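Cadmont Joining Table, Two-Panel Set

Item 886
Made by Plekinix
Sold as a set of two tops, with legs and hardware
Finish: pale beige matte
Price: $869.00 per set
Availability: ships from stock

Overview

The Cadmont is a two-panel work table for craft rooms, classrooms, libraries and shared offices. Each panel stands on its own four legs and can be used alone. Pushed together along the long side, the two make one deep surface that people can work at from both sides.

The tops are matte. Gloss tops look good in a showroom, but under ceiling lights they throw glare into the eyes of anyone reading or drawing. The Cadmont finish was picked for rooms where people sit at the table for an hour or more at a time.

This set replaces the older Dremia table, which had a single fixed top and could not go through a standard door without being taken apart. Dremia legs do not fit the Cadmont. If you own Dremia tables and need parts, see the note near the end of this page.

What comes in the set

Two table tops
Eight legs with leveling feet
Two joining clips, fitted under the long edges
One hex key
Assembly sheet

Chairs are not included. Most stacking chairs with a standard seat height will slide under the top with the arms clear. Measure first if your chairs have fixed arms.

Assembly

Each table goes together with the hex key in the box. Lay the top face down on a blanket or a flattened carton, set the legs into the corner plates, and start all the bolts by hand before you tighten any of them. Turn the table over with a second person holding the far end. The tops are heavier than they look and the corners will dent if dropped on a hard floor.

Set the leveling feet after the table is in its final spot. Most floors are not flat, and a table that sits level by the door may rock by the window.

Joining the panels

Place the two tables with their long edges facing each other. Bring them together until the tops touch, then check the height of both with your hand across the seam. If one side is higher, turn its feet in or out until the step is gone. Reach under and close both clips. They should snap shut with light pressure. If you have to force a clip, the tops are not lined up yet.

A joined pair still shows a seam. For writing, cutting and sorting it makes no difference. For large sheets of thin paper, lay a mat or a piece of card over the line so that a pencil does not drop into it.

Open both clips before you move the tables. Dragging a joined pair puts the full load on the clips, and damage from dragging is not covered.

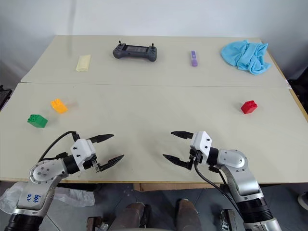
Plekinix Classroom and Library Furniture Department

Care of the surface

Wipe the top with a damp cloth and a little dish soap, then dry it. Do not leave water standing along the seam or the edges. Dried glue usually lifts with a plastic scraper if you wet it for a minute first. Wax crayon comes off with warm water and a soft cloth.

Do not use scouring powder, steel wool, acetone or bleach. Furniture polish should be avoided too. It leaves shiny patches on a matte top, and the patches are hard to even out afterward.

Light scuffs are normal on a table in daily use and are not treated as a defect. They tend to run in the direction things get pushed, so the area in front of each seat shows them first. Many can be made less visible with a clean white eraser — test a small spot near the edge before doing the rest. Deep cuts can't be repaired. Use a cutting mat under any blade.

Hot pans, glue guns and soldering irons need a stand. The finish will mark under direct heat.

Placing the table

Against a wall, a joined pair is deep enough that the back panel becomes storage space for supplies and the front one stays free for work. This suits a room with one or two people at a time. Keep a hand's width between the wall and the back edge for cords, and to keep chairs and table edges from rubbing the paint.

In the middle of a room, leave space on all sides for a chair to be pulled out with someone walking behind it. If the room has to be cleared for other uses, think about where the tables will stand when they are separated. The legs do not fold.

For rows, use the panels singly. The clips can stay fitted in the open position and do not touch anyone's knees.

Seat heights

The standard legs give a normal desk height. A low leg set for younger children is sold separately as item 199 and bolts to the same corner plates. Use one kind of leg per pair. Mixed heights cannot be joined with the clips.

Options

Low leg set, eight legs: item 199
Replacement joining clips, sold in packs of 2
Locking casters, set of four, one table only
Carré seat pads, square, gray or green

Casters raise the top slightly, so fit them to both tables if you plan to join them. Lock every caster before anyone sits down.

Shipping and delivery

Sets ship in two flat cartons. Both normally arrive on the same truck, but they carry separate labels and are sometimes scanned in at different times. Please wait one full business day before reporting a missing carton.

Delivery is to the first dry area inside the building. The driver will not carry cartons up stairs, open them or take the packing away. If you need delivery to an upper floor, ask for a quote before you order — it can't be added once the set has left the warehouse.

Open the cartons within a week and check the corners of both tops. Keep the foam corner pieces until you are sure you are keeping the set. We can't accept a top back without them.

Returns

Unassembled sets can be returned within 30 days for a refund of the purchase price. Return freight is paid by the customer unless the set arrived damaged. Assembled tables can't be returned, but single parts that prove faulty are replaced under the warranty.

Warranty

Tops, legs and corner plates are covered for five years in normal indoor use. Clips and leveling feet are covered for two years. The warranty does not cover scuffs, cuts, heat marks, water damage from standing liquid, or outdoor use. Keep your order number. It is the only thing we ask for when you make a claim.

Color matching

The beige can vary slightly from one production run to the next. If you are adding to tables you already own, send the run code printed under the top, and we will match it if we still have stock from that run. Tops that have been in a sunny room for several years will look different from new ones whatever the code says. Joining an old top to a new one makes the difference easier to see, so many buyers pair the new ones together and move the older pair elsewhere.

Parts for Dremia tables

Leveling feet and corner bolts are still available. Legs are available until stock runs out, with the last shipment due in June. Dremia tops are no longer made.

Ordering

Schools and libraries may order by purchase order. Put the item number and the delivery contact's phone number on the order itself, as the carrier calls ahead. Orders without a phone number are held until we have one.

Page updated 2025-04-11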